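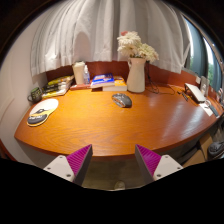 The curved desk by the window, curtain drawn.

Week 4 notes: How a local group gets started (and why some of them fizzle)

Hi all. I promised I'd type these up for the people who missed class, and also for the people who were there and watched me run out of board space. They follow what I said, more or less in order, with a couple of things I forgot and remembered on the drive home.

We started with Plurthorpe, because it's the case I know best. If you did the reading you know the outline: the town wanted to close the branch library on the east side, a few neighbors got annoyed, and by February there was a group with a name, a mailing list and an argument about the name. I sat in on a lot of those early meetings (I was supposed to be writing a paper on zoning – long story) and I took terrible notes, so some of this is from memory.

The first meeting had 12 people in it. Merike Liepiņa had sent one email to the parents on her street and told them to bring a chair. What I want you to notice is how little politics got talked that night. They spent most of the time on who knew whom. Who has a cousin on the council? Who used to work at the paper? In the reading this gets called "network mapping", and that's fine, use the term on your paper, but please also be able to say it in normal words. They were finding out who they could call.

Then the petition. They collected more than 400 signatures on a Saturday outside the grocery store, and I remember everybody being thrilled! I was thrilled! But a petition is a funny thing. Signing costs you ten seconds, and the council knows that. When the group followed up and asked signers to come to the budget hearing, 65 came. Somebody in class asked if that was a failure. I'd say it was a very good night, and if you've ever tried to fill a hearing room on a weeknight you'll agree with me. Council members who had been looking at their phones all spring looked up.

Compare Flavholm, which is the second case in the packet. Same kind of fight (a bus route this time), bigger town, and a lot more noise online. Their page grew fast. The trouble was that all the decisions ran through 2 people, and when they fell out over whether to endorse a candidate, everything stopped. There was no list anyone else could get into. I mean that literally, the password was in one person's head.

So, the endorsement question. We ran long on this and I'm glad we did. Paju argues in chapter three that a single-issue group should stay out of elections altogether, because you lose the members who like your issue and hate your candidate. I used to believe that completely. Now I'm about half convinced. The Plurthorpe people never endorsed, but they did print how each council member had voted and hand it out at the door, and you can decide for yourselves how different that is. A few of you thought it was the same thing with better manners.

Terms to know for the quiz: core group, turnout rate, gatekeeper, single-issue, voter guide. I will not ask you for dates.

For next time, read the Nolleo packet up to the part about ward meetings (skip the appendix, it's all tables). Then find one local group near you, any side, any issue, and write me a page on how a stranger would join it. Try it for real if you can: look for the meeting time, see if there's a phone number, send an email and note how long you wait. Double spaced, please – my eyes are not what they were.

I moved office hours to right after class. If the door's shut, knock anyway.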